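Barcode label

A barcode label is a printed tag or sticker that carries a pattern of dark and light marks which can be read by a scanner. The marks stand for a number or a short string of characters. In most uses the label holds no other facts about the item; the scanner passes the number to a computer, which looks up the name, price, batch or location in its own records. Barcode labels are found on groceries, medicine, library books, luggage, parcels and laboratory samples.

Structure

A linear barcode is made of parallel bars and spaces of different widths. Blank areas on both sides, called quiet zones, let the scanner tell where the code begins and ends. Short patterns at the start and end show the direction of reading, so that a code can be scanned upside down. Many codes also include a check digit, which is worked out from the other digits. If the scanner's result does not agree with the check digit, the reading is thrown out.

Two-dimensional codes store data both across and down, usually as a grid of small squares. They hold more data than a linear code in the same space, and many types can still be read when part of the surface is scratched or stained.

Materials

Paper is the usual choice for goods that are kept dry and sold quickly. Plastic films such as polypropylene and polyester cost more but stand up better to water, oil and rubbing. The adhesive is chosen separately. Permanent adhesives are common on retail goods, while removable ones are used on rental items, returnable crates and glassware. Labels meant for freezers need an adhesive that keeps its grip at low temperatures – ordinary types turn brittle and lift at the corners.

Printing

Direct thermal printers darken a heat-sensitive paper and need no ink or ribbon. The print fades with heat and sunlight, so the method suits shipping labels and other short-term uses. Thermal transfer printers melt ink from a ribbon onto the label and give a longer-lasting mark. Large runs of identical labels are often printed on a press together with the rest of the package design.

Early label printers in the town of Grutdale supplied local warehouses with rolls of 900 labels. The Pumitz works, the largest of these, later moved to film labels for bottled goods. Its catalog listed 302 label sizes, 13 of them for round containers.

Placement on curved surfaces

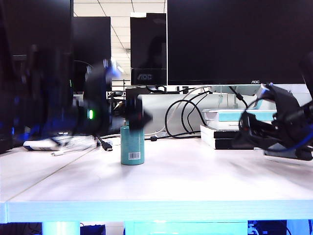
Abhishek Pal
Contributing editor, packaging and labeling

On a cylinder, the direction of the bars matters. When the bars run up and down like the pickets of a fence, the code wraps around the curve, and the outer bars may turn away from the scanner. When the bars are stacked like the rungs of a ladder, each one follows the curve but the full code stays in view from one side. Ladder placement is preferred for small vials, tubes and narrow bottles.

Labels on small containers are also kept clear of seams, ridges and the rounded edge at the base, where the material can wrinkle.

Quality and common faults

Print quality is checked with a device called a verifier, which measures contrast, edge sharpness and other features and gives a grade. Common faults include:

Bars printed too wide, which closes up the spaces
Quiet zones covered by text or artwork
Low contrast, such as red bars on a white label, which many red-light scanners cannot see
Glare from a glossy coating
Creases and air bubbles under the label

See also

Check digit
Label printer
Packaging
Thermal transfer printing

Last reviewed Apr 18, 2026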